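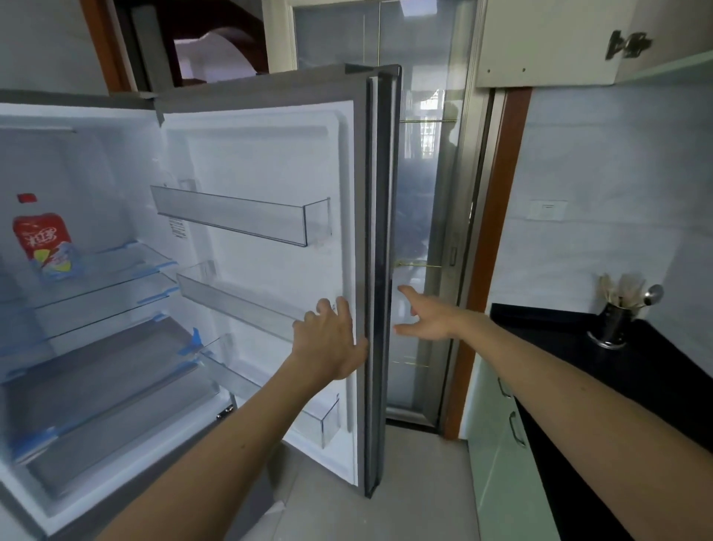 Several tenants told us that a kitchen belongs to them only after the first drink is taken from the fridge, and one in Garkent added that food can wait until later. We heard similar remarks in 11 of the 20 homes. In Figure 1 (top) the blue tape is still on the glass shelves, and a single bottle with a red cap stands on the top one. We call this stage "early storage" - the shelves have not yet been given to certain kinds of food.

**3.2 Drinking at the counter**

In small kitchens the counter also serves as a table. The drink is poured into a paper cup held above the black countertop (Figure 1, bottom). The hooks on the tiles carry nothing.

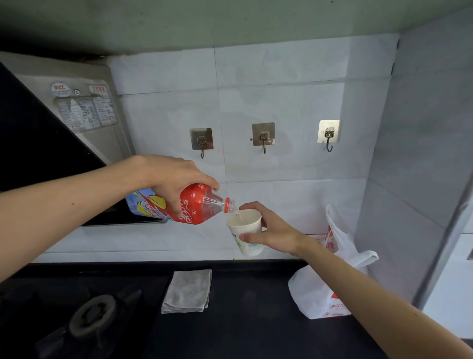 Paper cups are for the weeks before the real ones are unpacked, as a reader of our Fodbridge draft put it, and she asked us to treat them as part of moving in. We followed this advice, and cups are coded together with boxes and tape in Section 4.

**Figure 1.** Early storage (top) and drinking at the counter (bottom).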